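The Cirari Project: A Clear Surface at Home
Final report, second-year Home and Interiors module, Oltcombe
2023-02-19

1. How we came to choose the subject

When we were first asked to pick something in the home and look at it properly for a whole term, most of our group wanted to do kitchens, and for a while we did do kitchens, with a great deal of talk about cupboards and where the saucepans ought to live. But every conversation kept drifting back to the same complaint, which was that there is never anywhere to put things down! You come in with the shopping, or you tip out a drawer to tidy it, and straight away you are balancing half of it on the arm of a chair. So we gave up the cupboards (with some regret, as one of us had already made a lovely drawing of them) and settled on the flat surface, and in particular the sort you keep clear on purpose so that there is room to sort, fold and pack.

We called the project Cirari, after the street where we did most of our planning over tea.

2. What we asked people

We sent a short questionnaire to households in and near Oltcombe, and 52 of them were kind enough to answer, some at much greater length than the boxes allowed. We asked where they did their sorting and packing, what was usually on that surface before they began, and what they would change about it if they could. The bed was a far more popular answer than we had expected, followed by the kitchen table and then the floor. Several people told us that they like the bed because small things don't roll off it, and then in the very next line that they hate the bed because small things vanish into the covers. We have a lot of sympathy with both views.

Colour came up more often than we had planned for. A patterned cloth is cheerful, but it hides a hairgrip or a small screw completely, and a shiny white top throws the light from the window back at you. The plain, middling colours did best, and so did a matt finish, and people who had a lip or a raised border at the edge were very fond of it indeed.

3. The surface itself

For the second half of the term we wanted to think about one surface at a time, starting with a wide one in a dull blue-grey, smooth and without any pattern. It has a pale raised edge, rather like a very shallow tray, and a container kept to the corner so that the middle stays open. Wooden floorboards in a warm honey colour go nicely with it, and we spent longer than we should have discussing whether the floor matters at all when your eyes are on your hands. We think it does, a little, as a pale wooden floor makes a room feel lighter to work in.

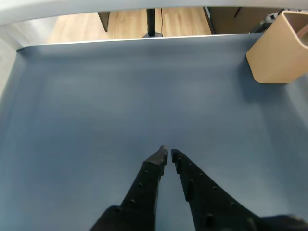
A comment on our first draft asked whether a raised edge might be more of a nuisance than a help, as crumbs and fluff collect along it and a flat board can simply be wiped straight off the side. We thought this a very fair point, and went back to our questionnaires with it in mind. Two households had mentioned the same trouble, and one of them keeps an old pastry brush for the job, which we have since copied.

4. Trying it out

Over six weeks we each took turns with three ordinary jobs: sorting a drawer of odds and ends, folding a small pile of tea towels, and packing an overnight bag. We kept a diary, not a very tidy one, of what got in the way. The drawer was the job that gained most from having a border. For the tea towels it made no difference, and for the bag it was slightly annoying, because the bag wanted to sit half on and half off.

The container in the corner was our favourite discovery. Anything that had no home yet went into it, and we could carry on without stopping to decide. If it was put in the middle, though, we reached round it all afternoon and grew quite cross.

5. What we would do differently

We would ask about height much earlier. Most of our diary entries grumble about backs and shoulders, and we hadn't measured a single table. We would also like to try the same jobs by lamplight, as all our sessions were in the daytime, and to borrow a darker surface to set beside the blue-grey one. The questionnaires and the diary are in the blue folder in the module room, and the pastry brush is in there too.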